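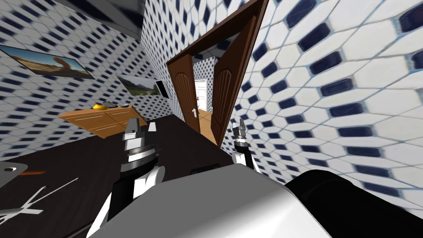

Hedvig Hellström wants it said first that a failed episode is still an episode, and that applicants who expect to be graded on how often they succeed should read the section on labeling before they write to us. The rest of this notice follows from that remark.

Simulation Teleoperators, Fludberg Household Manipulation Set
Fixed term, part time, remote or on site

Fludberg is collecting demonstrations of two-armed household tasks in simulated homes. The demonstrations are used to train a control policy that takes camera input and outputs arm and gripper commands. We are hiring operators for the second collection round, which starts in June.

The work

Operators drive a simulated two-armed robot through furnished rooms. Wall patterns, furniture and door positions vary between rooms, and some wall textures are deliberately busy. The view is taken from the robot and is often tilted, with the arms and body covering part of it. Operators work from this view only. There is no overhead map.

Each session consists of assigned tasks: opening doors, moving small objects between surfaces, picking up utensils, and passing an item from one gripper to the other. A task ends when the operator marks it complete, marks it failed, or reaches the limit of 600 seconds.

The first round produced 664 accepted episodes. Another 188 were returned for relabeling, mostly for missing failure marks.

Labeling

After each episode the operator replays it in Rebane, our annotation tool, and marks the start and end of every grasp. Dropped objects, collisions and abandoned attempts are marked in the same way. Do not restart an episode to hide a mistake. Recovery motions are wanted in the set – a second approach to a door handle is more useful to us than a clean run made after a reset.

Pay is by the hour and does not depend on the share of tasks completed.

Requirements

Steady use of both hands with tracked controllers. Experience with game controllers or CAD input devices is accepted in place of teleoperation experience.
Tolerance for tilted and moving views. Applicants prone to simulator sickness should request a trial session before applying.
Written English good enough for short episode notes.
For remote work, a wired connection and a desktop machine that passes the Drilolden client check.

No programming is required. Operators who can write Python may be offered extra hours on replay checks.

Schedule

Shifts are four hours, with a break after each hour of driving. Operators take at least 2 shifts per week. Training is paid and covers controller calibration, the task list and Rebane.

Data and consent

We record controller motion, button input and episode notes. We do not record audio or video of operators. Episodes are stored under an operator number, and the list linking numbers to names is held apart from the training set.

How to apply

Use the form on the Fludberg jobs page and select "Simulation Teleoperator". State your input device, your available hours, and whether you want remote or on-site work. Applications are read from April 15, 2024, in the order received. Selected applicants are sent a short driving test. Results are returned with comments, and one retake is allowed.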